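Gallery: clearing the back bench, old desktops

2022-06-24

Quick page, sorry, typing this between other things. We had a pile of 54 desktops come back from the Skurnasden offices and they all had to be opened, checked, stripped for whatever's still good and either rebuilt or sent off. Gareth Fairclough did the intake, I did most of the benches, Baltasar Bravo did the label printer and the swearing. Pictures and notes below, in whatever order they came off my card. Some of the pictures are still on Baltasar's laptop so a few entries are notes only for now. Will add them when I get them off him.

If you're only here for the parts list, it's at the Wolstead counter, not on this page.

Intake
Towers came in on two pallets, shrink wrapped, no keyboards. Asset stickers on most. Gareth wrote the numbers on masking tape as well becuase the stickers fall off the minute you wipe them.

The sorting line
Three rows on the floor. Complete, missing something, dead. The missing-something row got long very fast. Mostly no hard drives, which we expected, they pull those before anything leaves the building.

Dust
No picture does it justice. Did the blowing out in the yard. Wear a mask, wear glasses, stand upwind. Baltasar stood downwind.

Side panels
Stacked by the door with cardboard between. Keep each panel with its own case if you can. They look the same and they are not the same, a couple of millimeters out and the latch won't catch. Spent half a morning on that last time.

Screws
Muffin tin. Best thing on the bench. Case screws, drive screws, standoffs, odd ones. There is always a cup of odd ones and it always fills up first.

Heatsinks
Come off easier if the machine has been run for a few minutes first, paste goes soft. If it's a dead one you just have to twist gently and wait. Don't pull straight up. I pulled one straight up in June and the processor came with it, pins and all, and I had to go sit down for a bit.

Old paste
Gray crust. Isopropyl, coffee filters, patience. Coffee filters don't leave fluff like paper towel does. 18 done before lunch and I could not feel my thumbs.

Processors
Into the foam trays, one per slot, written up by model. Not in a bag together. Not in your shirt pocket Baltasar.

Memory
All tested on the one good board, one stick at a time. Slow, boring, worth it. 101 sticks went through, marked with a dot of green nail polish if they passed. Failed ones go straight in the recycling so they can't sneak back into the good box.

Coin cells
Changed every one in the keepers. They're cheap and an old flat one gives you a clock stuck years back and a customer on the phone.

Power supplies
Tested on the bench with the little plug-in tester before they go near anything. Fan noise counts as a fail for me. Gareth says I'm fussy. Gareth doesn't have to sit next to them.

Boards with the lid off
Once the processor is out, that socket is wide open and you want to be quick about it. Don't lean over it with a sleeve, don't set a screwdriver down in there, don't let anyone "just have a look". One bent pin is an hour with a needle and a magnifier, and some of them you never get straight again.

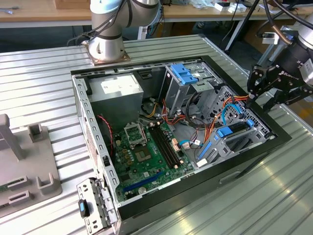

Same goes for cables. Tuck them back or tie them up before you start on the board, otherwise one flops across right when you're lowering something in. I use twist ties from bread bags, got a whole drawer of them. Take a phone picture first so you know where the little connectors go — the front panel ones especially, the printing on the board is tiny and I am not getting younger.

Drive sleds
The plastic ones are great when they're there and a pain when they're not. We never have enough. If a machine turns up with both its sleds they stay with it, no borrowing. There's a spares box under the bench for the ones out of the scrap cases. Check the side pins, those go missing.

Optical drives
Kept the ones that open on their own. The paper clip ones went in the bin. Found two music CDs and a training disc for something called Vuro, no idea, it's on the shelf if it's yours.

Rear brackets and odd metal
Slot covers, blanking plates, bits of bracket. Saved a shoebox full, the rest is scrap metal. Somebody always wants a slot cover about a week after you throw them out so ask before the box goes.

Case wipe down
Damp cloth, drop of dish soap, dry cloth. Sticker glue comes off with cooking oil and then you have to get the oil off. Label remover is better but we ran out.

Rebuilds
40 going back out as working machines. Fresh paste, matched memory, new coin cell, a small SSD each. Every one left running overnight on the shelf before it gets its tag. The shelf was warm enough to dry socks on, not that anyone did.

The scrap end
What's left went in the cage for Lappalainen, they collect. Boards in one crate, metal in another, cable in a sack. Please don't put batteries in the sack. I had to tip the whole thing out on the floor and go through it.

The bench after
Swept, wiped, tin emptied back into the jars. Gareth took a picture and I'm waiting on it. Looked nice for most of an afternoon.

Few leftovers
Lost: one long magnetic screwdriver, yellow handle. If it went home in your bag no questions asked, just bring it back.

Found: a ring, plain, on the floor by the intake row. At the counter in an envelope.

Next lot is laptops, which I like less, too many ribbon cables. Need more foam trays before then and a second tester for the power supplies. If you've got either going spare leave a note at Wolstead or catch me at the bench.

More pictures when Baltasar finds his cable.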